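Robotic sweeping is the use of machines to clear small debris from floors and benches. Disk-shaped robot vacuums have been sold for homes since the early 2000s. Work with a hand brush and dustpan is harder, as it takes two arms moving together.

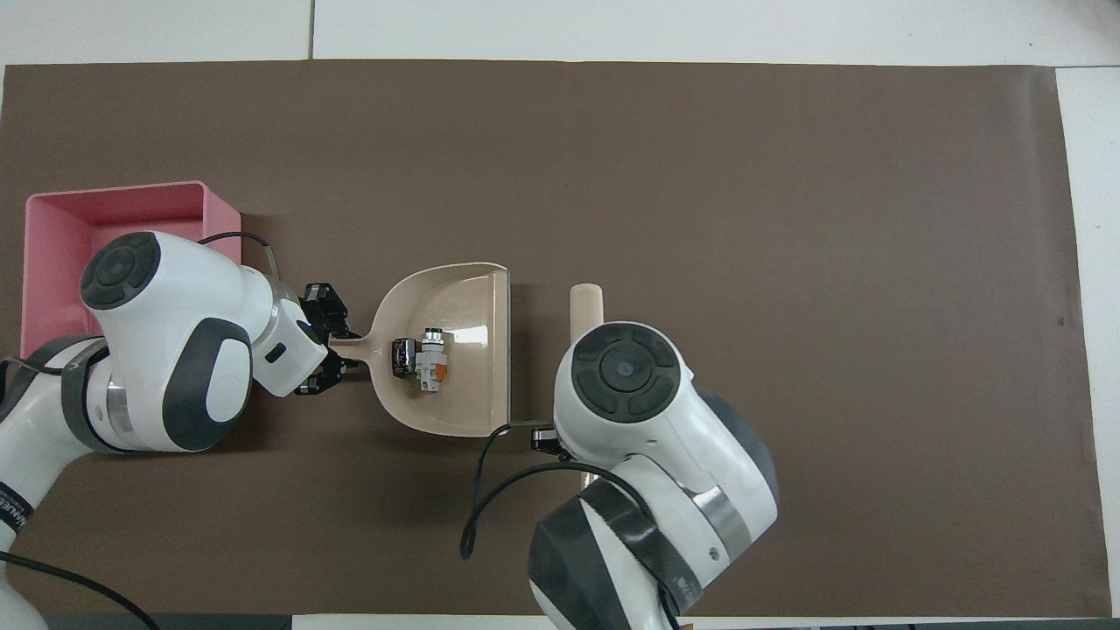
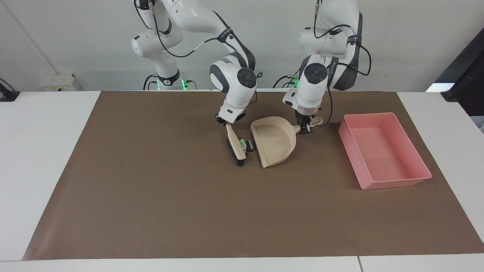 Two-arm work with a brush and dustpan.

Emptying the pan is a separate step, and spills are common. As of 2026-02-17, most shops still sweep benches by hand.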